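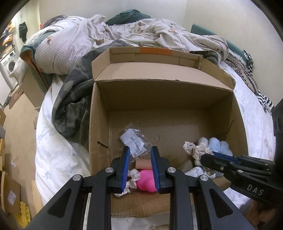 Home Topics Ask Unanswered Log in

Bimico home kit – keep it or send it back? Soft stuff in a box

June, posted by Ingvild Dalen

Signed up for the Bimico home plan, the one where they lend you a pair of hand-held grippers and you send in clips of everyday jobs for robot training. First batch was 1,000 clips. Mine are all small soft things in and out of a cardboard box – scrunchies, fluffy bits, pom-poms, a little packet with a barcode label. I work on the bed, box in the middle, blanket pushed to the back.

Problem is the review. Lots came back marked "grasp unclear", no other note. Support sent me the same help page twice. The lighter things are fine when I pinch them on their own but in a pile I get the neighbor too, and then the clip is no good.

The trial ends soon and the next step up is 4,000 clips, which is a big jump for me. So is the kit worth keeping for this kind of work? And does anyone get fewer rejects with soft items, or should I switch to cups and boxes? Both hands going at once, if that matters.

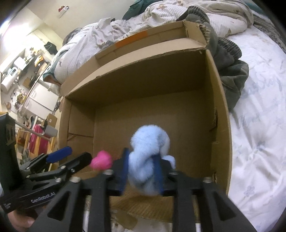
Gøran Amundsen

Had the plan for 6 months, still have it. Keep it if you can stand the review, the grippers themselves are fine for soft things.

What helped me: get the blue pads well down the sides of the fluffy ones before you close, like you have on the light blue one. Tips only and it rolls. Then lift and hold it still a moment before you move off. I also stopped bringing the second hand in with something already in it, eg your pink pom-pom. Might be allowed in your task, check the sheet, but mine got flagged alot for that.

Spread the pile out a bit first. Box floor is big enough. And ask support for the reject code, the code tells you more then the label does. Took them 4 days to send mine.

I would not take the bigger step yet. Ask to repeat the small batch, they let me.

tumisholm

switch to cups. did Jomlow before this and soft items were a pain there too, same pay

Rengifo_k

Disagree with the cups thing, hard items have their own rejects (mine were all "slip"). Bimico is slow on email but the chat is OK in the mornings, before 10 or so. No idea about the big batch, never did it. Does yours charge for worn pads? Mine did and I'm still argueing about it.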